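How to Wash and Dry Cotton T-Shirts So They Don't Shrink

Updated 7 November 2020

Most cotton shirts lose some length in the first few washes. The yarn is stretched when the fabric is knitted, and heat and tumbling let it pull back. You can't stop this completely, but you can keep it small enough that the shirt still fits.

What you need

A washing machine with a cold setting
Mild liquid detergent
A tape measure
A clean towel
A flat surface or a drying rack

Step 1: Read the label

Look for the fiber content and the wash symbol. A shirt marked "preshrunk" can still lose a little. Blends with polyester shrink less than all-cotton shirts. If the label says dry flat, skip the dryer completely, even on low.

Step 2: Measure before the first wash

Lay the shirt out and measure from the top of the shoulder seam to the hem, then across the chest just under the sleeves. Write both numbers down. I keep mine on a card taped inside the cabinet door over the washer. If you only want to take one measurement, take the length, as most knit shirts lose more there than in the width.

Step 3: Sort by weight as well as color

Heavy items like jeans and bath towels rub against light knits and drag them around the drum. Wash T-shirts with other T-shirts, pillowcases or underwear. Turn each shirt inside out. Close any zippers in the load.

Step 4: Wash cold on a short cycle

Set the water to cold and choose the gentle or delicate cycle. Fill the drum no more than two-thirds full. Use the amount of detergent on the bottle for a small load. Too much soap doesn't rinse out well and leaves the cotton stiff.

If your machine lets you pick the spin speed, use a low one. The shirts will come out wetter and take longer to dry, but they will have fewer hard creases.

Step 5: Take them out right away

Shake each shirt twice by the hem, then once by the shoulders. Don't pick up a wet shirt by the collar. The weight of the water stretches the neckline, and it may not go back.

Step 6: Press out the extra water

Lay the shirt on the towel, roll the two up together and push down along the roll with your hands. Don't twist. Change to a dry towel after three or four shirts.

Step 7: Shape the shirt and dry it

Spread the shirt out and smooth it from the center toward the seams. Compare it to the numbers you wrote down. If the length is short, hold the shoulders with one hand and pull gently on the hem with the other, moving across a few inches at a time. Pull evenly or the hem will come out wavy. 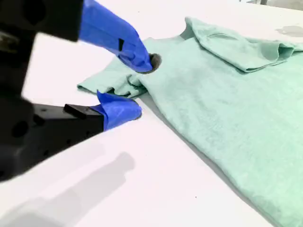

A pale mint-green garment spread on a white tabletop.

Leave the shirt flat until the top side feels dry, then flip it. Keep it out of direct sun if it is a dark or bright color. On a rack, lay it over two or three bars so that one bar doesn't leave a ridge across the chest.

If you have to use the dryer

Use the lowest heat and take the shirts out while they are still slightly damp. Finish them flat.

If a shirt has already shrunk

Soak it for 16 minutes in lukewarm water with a spoonful of hair conditioner. Press it in a towel without rinsing, stretch it back to size as in Step 7 and let it dry flat. Wash it cold before you wear it. This may get back part of the length, and it works better on thin knits than on heavy ones.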